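Grooming Products & Retail, Session 6 notes
Shaving: soaps, creams, aftershave. Instructor: Mio Onishi

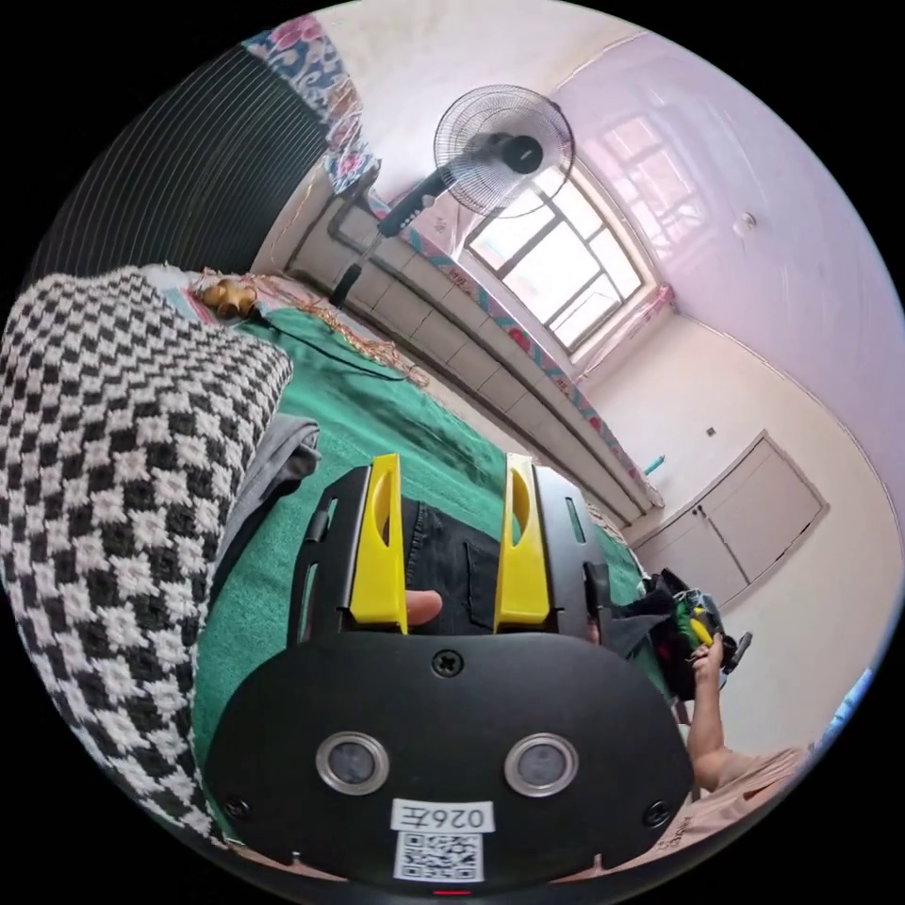 What does a shaving cream do for the skin?
It softens the hair and puts a slick layer between blade and face. Most of the benefit is water held against the beard. Foam height means very little.

Product types
- canned foam: quick, lots of air, dries out on the face
- gel: thicker, better slip, easy to use too much
- tube cream: needs a brush or wet fingers, almond-size amount
- hard soap: slowest, cheapest per shave, lasts months

Prep order for the counter demo: warm water, one minute. Lather. Wait again. Shave with the grain first. Across only if the customer asks. Rinse cool, pat dry, no rubbing.

Aftershave
Splash = alcohol, stings, smells strong. Balm = no sting, better for dry skin. Dont push splash on anyone who mentions razor bumps. Send them to the fragrance-free shelf.

Cost per shave (do this one by hand, it will come up again)
Bikano soap, $36 puck, 400 shaves = 9 cents
Rastogi cream, $6 tube, 40 shaves = 15 cents
Customers look at the sticker price and pick the tube. Show them the math, keep it short.

Nallgate case: small shop, 195 products on the shaving wall, almost half never reordered. Owner cut the wall down in March and kept one good item per type. Read the handout pages before we discuss, we'll compare with the Asport store layout.

Terms to know: slip, cushion, post-shave feel, with the grain, weeper (tiny nick that beads up)

For Friday: pick one product at home, read the label, write down the first five ingrediants and what you think each is for. Half a page is fine. Bring the label or a copy of it.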